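Learning Hub > Science at Home > Magnets

What sticks to a magnet?

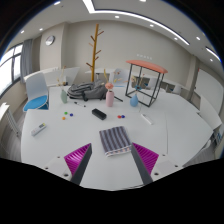

A magnet pulls on things made of iron, steel or nickel. It won't pull on cloth, paper or most plastic – try it and see.

Every magnet has two ends, called poles. Put two magnets close together. If they pull, unlike poles are facing. If they push, flip one over.

Small round magnets can hold notes on a fridge or a whiteboard, whatever their colour. Ask an adult before you start, and never put a magnet in your mouth.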